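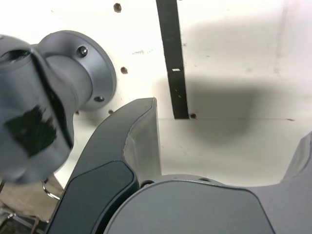 # Chapter 9: When a Singer Changes Lanes

I was in my second year of writing about music when a singer I liked a lot, Parisa Golestani, told me she was done with dance records. She said it over soup. No press release, no big interview, just "I think I'm going to make country songs now," and then she asked if I was going to finish my bread.

I wrote it up badly. I treated it as gossip, gave it 300 words, and filled half of those with other people's guesses about who she was dating. What I missed was the work story: an artist with a contract, a band and a crowd that paid to hear certain songs was about to walk away from the thing that paid everybody. This chapter is my attempt to help you do better than I did.

## 9.1 What we mean by a lane

A lane is the mix of sound, audience and business that a performer gets filed under. It's a handy word and a sloppy one. Golestani's lane was club pop, and that told you which radio hosts would pick up the phone, what time of night she went on, even what her posters looked like. Her label back then was Troromton, a small outfit that did dance music and pretty much only dance music.

So when you read that a singer is "going country" or "going jazz," ask which part is changing. Sometimes it's only the sound - a fiddle here, a slower drum there - and the same people keep buying tickets. Sometimes the sound barely moves and it's the business that gets torn up. I've interviewed singers who couldn't tell me which of these they were doing, and I don't blame them one bit!

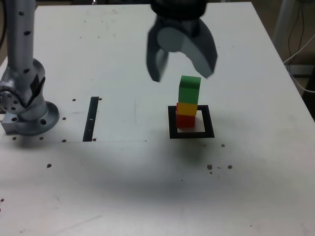

*Figure 9.1. Gripper above a stack of three blocks: red, yellow and green.*

## 9.2 Who has to be told, and when

Fans tend to think they're first in line for the news. They almost never are. In Golestani's case her manager, Edeltraud Kleinschmidt, kept a list, and she let me see it years later (it was on the back of a seating chart, in very small handwriting). The band came first. Then the label, then the people who had already booked her for May, and then the two songwriters who were owed money whichever way it went. The fans were at the bottom, under the dentist, though I think the dentist was a separate matter.

The bookers were the hard part. A hall called the Nevutent had sold 616 tickets to a dance show, and now there wasn't going to be one. Kleinschmidt offered them a split night: old songs up front, new ones after the break. They took it, with a lower fee. Keep that deal in mind, because we'll come back to its numbers in section 9.5.

## 9.3 The quotes you will be given

Expect the word "authentic." Expect "journey" too. Teodoro Barajas, her bass player, gave me the one quote from that whole period I'd still print: "I had to buy a different bass and she didn't ask if I could afford it." It's a small, grumpy sentence and it tells you who carries the cost of a new direction.

When you talk to people around the artist, try questions they can answer with a fact:

- What did you have to learn, buy or cancel?
- Which old songs are staying in the set?
- Who found out from somebody else?

That last one gets you good material. It also gets you hung up on, so maybe save it for the end of the call.

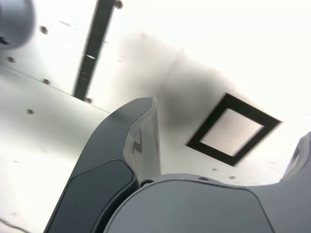

*Figure 9.2. Dark gray gripper finger with an angled tip.*

## 9.4 Faith, money and other reasons

Performers give all sorts of reasons for moving, and you'll be tempted to rank them. A singer says it's about belief and you hear that the new market pays better. Well, both can be true in the same week. Lai-ching Cheung left a very comfortable spot in musical theater to record temple songs, and she told me flat out that she prayed over it and also had her accountant look at it.

My rule is to print the reason the artist gives, in the artist's words, and then report the money separately with its own sources. I don't knit the two together with "but." Readers are perfectly able to do that on their own, and if I do it for them I'm claiming to know what's in somebody's heart.

Before you go on to 9.5, pick a performer you follow who has switched lanes and write down who you think got told first. Keep the page handy, we'll mark it up together after the Nevutent figures.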